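Features > Small Shops > Equipment

Last updated: 2 Oct 2023

What the Arm Costs After You've Bought the Arm

Lerato Hlongwane keeps her budget in a spiral notebook, and she let me read it over a very long lunch, which I count as one of the nicer favors anybody has done for me this year. The first page has a single number on it, the price of a robot arm, underlined twice. Then come eleven more pages.

Her company, Casham, packs and ships eyewear from a brick building in Ostdale that went up in 1854 as a seed warehouse and still has the sloping floors to prove it. (I put my pen down on the break table and chased it to the window.) The crew takes in sunglasses and reading glasses by the carton, checks them, wipes them, cases them and sends them out to shops. It is gentle, fiddly work, and in the busy season there is far too much of it for the people she has.

So she went looking for an arm, and like most first-time buyers she went looking for the arm alone. The quote she liked best, from a dealer called Trudow, covered the robot, its controller and a day of training. It left out the gripper. It also left out the fingertips that go on the gripper, the table, the lighting, and the little holders that keep a pair of glasses in a known place so the machine has a fighting chance of picking it up.

"I thought the holder would be the cheap part," she told me. "I had a line for it in the notebook. The line said 'holder,' and next to it I wrote 50 dollars, and I was very proud of myself for remembering it at all."

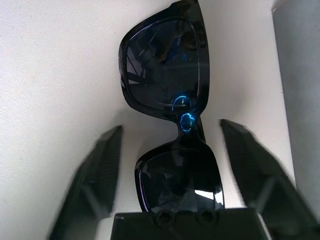 The trouble with glasses, as anyone who has sat on a pair will know, is that they are mostly curves and air. Shiny plastic throws light back at a camera, dark lenses pick up whatever happens to be nearby, and a grip firm enough to hold a chunky pair can be too much for a thin one. Casham went through 5 versions of its holder before settling on one, and every version meant somebody's afternoon. Those afternoons are in the notebook too, on page seven, in red.

Aníbal Figueiredo, who ran the trials with her, has a rule for this that I have since repeated to everyone I know. Take the price of the arm, he says, and set aside the same amount again for everything the arm touches, stands on or looks at. If you have money left over in a year, wonderful, buy a second gripper. Casham came in at nearly that figure, and he seemed a bit disappointed not to be exactly right.

He is also firm about time. The shop paid for a trial before it paid for a machine — Trudow rents by the month, and the rent comes off the price if you buy — and he spent most of it on the awkward styles. Anybody can get a robot to pick up the easy pair, he said, and a salesman will happily do it for you all day long. Bring your worst product to the demonstration. Bring a bag of them.

There were other quotes, of course. A firm named Štefanec offered a complete cell, with holders and lights and fencing included, at a price that made Lerato close her laptop and go for a walk. She doesn't think it was a bad offer. For a shop with no one like Aníbal on the payroll, she said, it may well be the cheaper road, and she still has the brochure in her desk.

What she would do differently is mostly a matter of order. She would choose the fingers first, then the holder, then the arm, and she would ask early what a set of worn fingertips costs to replace and how long it takes to arrive. She would measure the floor. She spent real money leveling that table, and there is a whole page on shims.

The final decision comes in November, when the trial ends and the rent either turns into a down payment or doesn't. She has 3 columns drawn up for it already: buy, keep renting, wait a year. The last time we spoke, the middle one had the most writing in it.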